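Inicio Sobre mí Archivo Opinión Contacto

Buscar en este blog Escribe y pulsa Intro

Otra vez el voto por correo

23 de octubre de 2024

Vengo calentita del pleno de Flermont, así que perdonad el tono. Se votaba la moción de Rosalie Auer para pedir que las papeletas por correo lleguen con tiempo a los pueblos pequeños, y ha salido rechazada por un solo voto: 9 a favor y 10 en contra. ¡Por uno!

A ver, que yo no soy de las que ven fraude en cada esquina. Lo que me enfada es mucho más tonto. En marzo hubo 86 vecinos que pidieron votar por correo y a 17 les llegó el sobre cuando las urnas ya estaban cerradas. Mi vecina Mireille Bouvier, por ejemplo, que lleva toda la vida votando (y casi siempre lo contrario que yo, dicho sea con cariño), se quedó fuera por primera vez. El derecho al voto está en la Constitución, y ahí no pone nada de "si el cartero llega a tiempo".

El concejal Aqeel Bhutto dijo que eso no es competencia municipal. Vale, de acuerdo, pero una moción es para pedirle las cosas a quien sí puede hacerlas, y de esas aprobamos una por sesión. Hace nada se aprobó otra sobre los horarios del tren, que tampoco los pone el ayuntamiento...

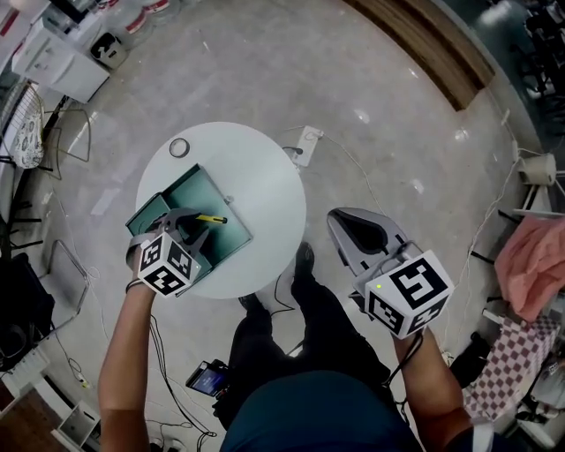
Un bolígrafo amarillo en su caja metálica.

Naheed Lashari quiere volver a presentarla con otro texto, más corto y sin el párrafo de las sanciones, que por lo visto era lo que echaba para atrás a unos cuantos. Me parece bien. Yo firmo donde me digan, y si hacen falta 100 firmas, me pongo a la puerta del mercado con una carpeta.

Os cuento cuando haya fecha.

Contacto | © El blog de Siriporn Meesuk | Volver arriba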